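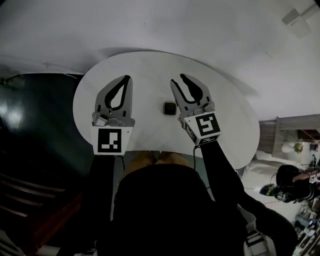 White oval tables are what people buy when they can't decide on a table, one reader wrote under our chair listing, and half the replies agreed. We have some sympathy. We sell the thing and we argued over whether to stock it.

Lurine Oval Table, white
Made by Kukus. Sold and delivered by Morex.
In stock at the warehouse. Showroom table can be seen by appointment, Saturday included.

What Kukus claims

The Kukus brochure calls the Lurine "a table for every room and every stage of life." We doubt it. It is too big for a narrow kitchen and too plain for anyone who wants a table to be the main event in a dining room. It also says the oval shape "brings people together." People sit where there are chairs.

What an oval does do is get rid of the corners. You can squeeze past one end with a tray without catching your hip, and someone can pull up a chair on the curve without straddling a table leg at the corner. The price of that is surface. Papers, placemats and laptops have straight sides, and along the curve they either hang over a little or get pushed in toward the middle. If you mostly work alone at a table with a big screen and a stack of folders, buy a rectangle. We have several and they cost less.

The white

Kukus offers one color. The sample chip in the brochure looks warmer than the table does in our showroom, so please don't match a wall to the chip. Under cool ceiling lights the top reads as plain white. In evening light it picks up whatever color is near it.

"Stain resistant" is printed on the carton. Coffee wiped up right away left nothing on our showroom top. Coffee left overnight under a mug left a ring that needed a second go with dish soap. Red marker we would simply keep away from it. Dark things set down on the surface are easy to find, which matters more than you would think if you are forever losing small black objects, and so is every crumb. Buyers who wipe the table daily seem happy. Buyers who don't have told us they wish they had picked the gray one, and there is no gray one.

No scouring pads. No bleach. A damp cloth, then a dry one.

Putting it together

The Lurine comes in 3 cartons. The top is in the largest and should be carried by two people on its edge, never flat. Kukus says assembly is "quick." It took us almost 30 minutes with our own tools, and the supplied wrench went in a drawer early on. The instruction sheet is drawings only, and the drawing for the base plate is upside down compared with every other drawing on the page. Kukus has been told.

Put the top face down on a blanket for this part, not on its own packing foam. The foam sheds, and the crumbs get pressed against the white.

Tighten everything again after the first week of use. If the table rocks, try the leveling feet before you call us. If it still rocks, call us.

Seating

The brochure photograph seats a large and very slim party around it. Ignore this. How many fit depends on your chairs, and chairs with arms change the answer completely. We suggest marking the footprint on your floor with tape, putting your own chairs around it and sitting down. Measurements are on the spec sheet, which we will send before you order if you ask.

The Fujimoto chair is shown next to the Lurine in Kukus advertising and we are regularly asked if the two are a set. They are not. The Fujimoto goes under the table well enough at the long sides and sticks out at the ends, where the curve is tighter. It is a good chair. We would still buy it for some other table.

Delivery and returns

Delivery takes 3 weeks. Our drivers bring the cartons to the room you choose if the stairs allow it, and they will say no to a spiral staircase. Packing can be taken away the same day if you ask before they leave.

Look at the top before you sign. Chips on the rim are the usual complaint, and they are hard to spot against white carton liner, so run a hand along the edge. A chip reported on the day gets a new top. A chip reported a month later gets a long exchange of emails with Kukus, in which we will take your side without much hope.

An assembled table can't be returned for a change of mind. Unopened cartons can.

Guarantee

Kukus covers the frame for 5 years. The surface is covered for manufacturing faults only, and heat marks don't count as those, whatever the word "durable" on the carton may suggest. Use a trivet.

Should you buy it?

For a shared table in a room where people come and go, yes, probably. It is easy to walk around and it doesn't fight with whatever else you own. For a desk, no. For a household with young children and markers, see the notes on red marker above and then come and look at our darker tables.

Questions about the Lurine go to the Morex showroom desk. Please have your room measurements with you when you call.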